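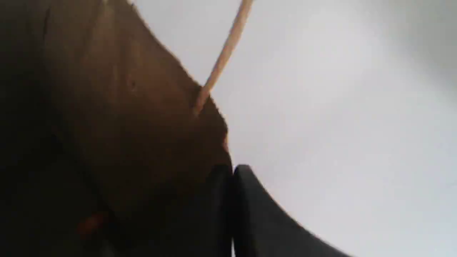 Gallery > Robots > Reviews

Zurkine Wrist Kit: Close-Up Gallery

06/08/2018

We've had the Zurkine wrist kit from Borkbridge on the bench for 12 days now, and I keep finding excuses to go back and run it again! It's a two-finger gripper with a small camera sitting right behind the fingers, and the camera is the part I'm most taken with. You get the fingertips and whatever they're up against, very big and very near.

At the top of the page: two black fingers, the left one seemingly up against the lower right edge of something dark brown, with a thin tan stick slanting down to meet it. Look at how crisp the stick is against the pale background (the closer stuff goes soft, and I don't mind a bit).

A few notes for anyone thinking of getting one. Setup took me 2 evenings, mostly cable routing. The mounting plate fits the Escobar arm without an adapter, hooray, but you'll want a longer screw on the left side. The software keeps the last 4000 stills and then starts writing over them, so copy off your favorites.

More pictures in July, when I get to try the soft fingertips from Prullow.

107 shares | 12 comments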